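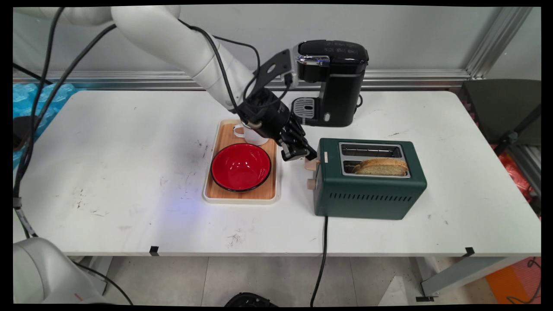 Thread on small breakfast setups, now that we've lived with one for a while. I get asked about this more than anything else I post, so I'm putting it all in one place.

1/ The rule I go by is one surface, one tray, two appliances. If a third appliance wants in, one of the others goes back in the cupboard. Ours are a toaster and a single-serve coffee maker. The kettle lives by the stove.

2/ The tray does most of the work. A plain rectangular one with a light wood-grain surface and a raised rim is fine. The rim matters more than the looks. You can pick the whole thing up with a bowl and a mug on it and walk to the table.

3/ Get a tray that holds a cereal bowl in front and a mug behind it. Take your own bowl and mug to the store and try them. I bought one from Dolletti first without doing that and the bowl only fit if the mug stayed home. It now holds mail.

4/ Coffee maker at the back, toaster in front and to the side. You load the toaster and work the lever every morning, so it should be the one you can reach. With the coffee maker you need the lid and the spot where the cup sits, and you can get to both from the left if you leave that side open.

5/ Leave space above both. Don't push a toaster under a wall cabinet. Our old apartment had a shelf right over the counter and the underside went brown.

6/ Cords. I don't have a good answer. A coffee maker cord can curl up behind or beside the machine and stay out of the way. A toaster cord that goes over the front edge of a table is one you will catch with your hip or a kid will pull. If your outlet is low, run the cord off the back and clip it to a table leg.

7/ Two-slot toaster is enough for two people. We had a four-slot and used half of it. If you make one slice at a time, check whether yours has a marked slot for that. Some only heat evenly if you use the right one.

8/ Color. People have opinions. A dark green toaster, a red bowl and a white mug on a white table look good to me. My sister Dedley-shopped a whole matching set in cream and every crumb and drip shows on it. Get what you like.

9/ Matte finishes hide fingerprints and brushed metal mostly does too. Glossy black lids show everything. Keep a dry cloth in the drawer and wipe the lid when you wipe the table.

10/ Cleaning, what we do: crumb tray on Sunday, coffee drip tray whenever there's a puddle in it, wooden knobs with a barely damp cloth and never in the sink. Unplug the toaster first.

11/ The time part. Toast goes in first, then start the coffee, then put cereal or fruit in the bowl. The coffee and the toast come out close enough together that neither gets cold. If you like darker toast, start it and wait 30 seconds before the coffee.

12/ Someone asked about toast going soft on the tray. Leave it standing in the slot until the coffee is poured. It stays crisp up there and goes limp flat on a plate.

13/ Bowls: wide and low are easier to eat from and harder to tip, but they eat up the tray. Ours came from Phùng, the housewares place next to the tile shop. They restock in July, I asked.

14/ Things I took off the table and haven't missed: bread box, sugar jar, pod carousel, fruit stand. Pods are in the drawer underneath. Bread is on top of the fridge.

15/ Credit to Hussam Khasawneh for the tip about putting the mug on the tray with its handle to the left if you carry with your right hand. I'd been doing it backward.

16/ Next thread is lunch boxes. Send me your lids that don't leak.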